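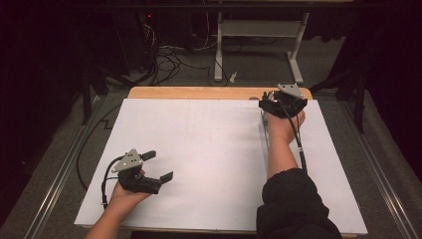
Can a Grid Really Teach You to Draw?

By Sun-ja Moon
Gurutura for Kids, May 22, 2021

You may have heard somebody say this: "Put a grid of squares over any picture, and you can copy it perfectly, even if you can't draw."

That is a big promise. When a person promises "any picture" and "perfectly" in one breath, it's worth slowing down. Which pictures? How perfect? Did they try it, or did they hear it from a cousin?

Let's look at what a grid does, what it doesn't do, and how you can check for yourself.

What the trick is

You need two grids. One goes on the small picture you want to copy. The other goes on a big blank surface, such as a large white board or a sheet of paper, drawn in pencil so faint that you have to lean in to see it. Both grids have the same number of squares. The squares on the big one are just bigger.

Then you stop thinking about the whole picture. You look at one small square and draw what is inside it in the matching big square. Then you do the next one.

Artists call this "squaring up." It is very old, and people who paint large walls still use it. So somebody thinks it works. But painters of large walls have usually had a lot of practice at painting, and that ought to make you a little suspicious. Is the grid doing the job, or is the painter?

Why it might work

Try something first. Draw a face from a cartoon card without any help. Don't fuss over it. Now hold your drawing next to the card.

Many people find that the eyes are too high or the head is too big. One reason is that we draw what we know. You know that eyes matter, so your hand makes them large and puts them near the top. The card may have them somewhere else.

A square has no face in it. It has a bit of curve and maybe a dot. You don't have strong opinions about where a bit of curve should go, so you look harder. "The line comes in near the bottom left corner and goes out halfway up the right side." You can copy that.

At least, that is the explanation most drawing books give. It sounds sensible to me. Sounding sensible isn't proof, though, so keep your first drawing. You will want it later.

The problem with counting lines

Say you want 10 squares across. How many up-and-down lines do you need?

If you said 10, try again with a smaller number. Draw two squares side by side. You need a line at the left, a line in the middle and a line at the right. That makes three lines for two squares. For 10 squares you need 11 lines, unless the edges of your paper are doing the work of the first line and the last line. Then you only have to draw nine.

Plenty of grids go wrong right here. Both grids can look fine by themselves, but one has an extra column, and the smile ends up next door to where it belongs.

How much bigger is "three times bigger"?

A page I read while working on this said that squares three times as wide will give you a drawing "three times bigger." Hmm.

Suppose the small picture is 10 inches wide and 10 inches tall. Multiply, and you get an area of 100 square inches. Now make every side three times as long. The big drawing is 30 inches by 30 inches, so its area is 900 square inches.

So is it three times bigger? Its sides are three times as long. But it covers nine times as much paper, and if you plan to color it in, you had better have plenty of marker left. "Three times bigger" can mean two different things. When you hear it, ask what was measured.

Picking something to copy

Cartoons are a good place to start. They are mostly outlines, and the colors tend to stay in flat patches.

Look for a card with a simple face, such as a tan, square head with two dots for eyes and a small curved smile. This one has a purple collar under the face, and a yellow-green chest panel with four little dots on it. Going from left to right, they are purple, red, blue and red. Would you have remembered that there are two reds? I doubt I would have.

Small details like those dots make a fair test. A wobbly outline can still look like the right character, but a dot is either in its square or it isn't.

Glossy cards bring a problem of their own. Pencil doesn't stick well to a shiny surface, and you may not want lines all over your card anyway. Draw the small grid on a piece of clear plastic with a fine marker and lay it on top. Tape it along one side. If the plastic slides while you are working, the grid is worse than useless, because now it is telling you the wrong thing and you believe it.

Rounded corners can fool you too. Don't measure from the curved part. Measure from the straight sides.

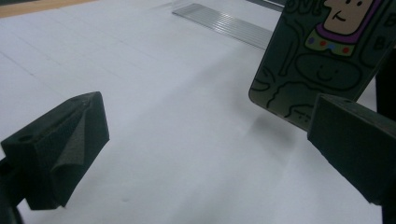 Try it yourself

You need:
a cartoon card or a small printed picture
clear plastic, such as a page protector
a fine marker for the plastic
a large sheet of white paper or a white board you are allowed to write on with pencil
a ruler, a pencil and an eraser
the drawing you made without any help

1. Draw half-inch squares on the plastic, enough to cover the card.

2. Write numbers along the top and letters down the side, like the ones on a map.

3. Draw the big grid. Squares that are an inch and a half wide work well. Make a small mark at each end of every line before you draw it. If you measure only at one end, the line will lean.

4. Number and letter the big grid in the same way.

5. Press lightly. Then press more lightly than that. Dark grid lines are hard to erase, and they get mixed up with your drawing.

6. Start with a square that has something easy in it. Look at where the lines cross the sides of the square, and mark those places first. Join them up after.

7. Skip the blank squares. They are already finished.

8. When the outline is done, erase the grid with care and go over your lines.

Now be fair about it

Put your two drawings next to the card. The grid one will probably look closer. Does that mean the grid did it?

Not so fast. The grid drawing was your second try at the same picture. You had already had some practice. You also spent much longer on it, and a person who spends longer looking usually sees more. It could have been the practice, the time, the grid, or some of each.

A better test needs a friend. My neighbor Charoen Srisuk and I did it like this. We each copied the same card twice. He used the grid first and then drew without it. I drew without it first and then used the grid. We gave ourselves the same amount of time for every drawing.

My grid drawing was my better one. So was his, even though it was his first try. That is a point for the grid, but we are only two people, and one of us already liked grids. If your whole class did it, I would trust the answer more. Get somebody who doesn't know which drawing is which to do the judging.

What a grid can't do

It can't fix a bad grid. If the squares on one are square and the boxes on the other are a bit tall, your character will come out stretched. You can do this on purpose, and it looks pretty funny.

It can't choose your colors, make your lines smooth, or tell you which parts to leave out. It also won't help much when you want to draw something that doesn't exist yet. There is no card to put the plastic over.

And "perfectly" was never going to be true. Inside each square you are still drawing by eye, so small mistakes get in. They just can't travel very far. A line that drifts off in one square gets pulled back when you check where it should enter the next.

Words to know

Column: a row of squares that goes up and down.
Enlarge: to make bigger. Ask how.
Outline: the line around the outside of a shape.
Proportion: how the size of one part compares with the size of another, such as the eyes with the head.

Still not sure? Good. Try smaller squares on the same picture and see whether the drawing gets better or whether you only get tired.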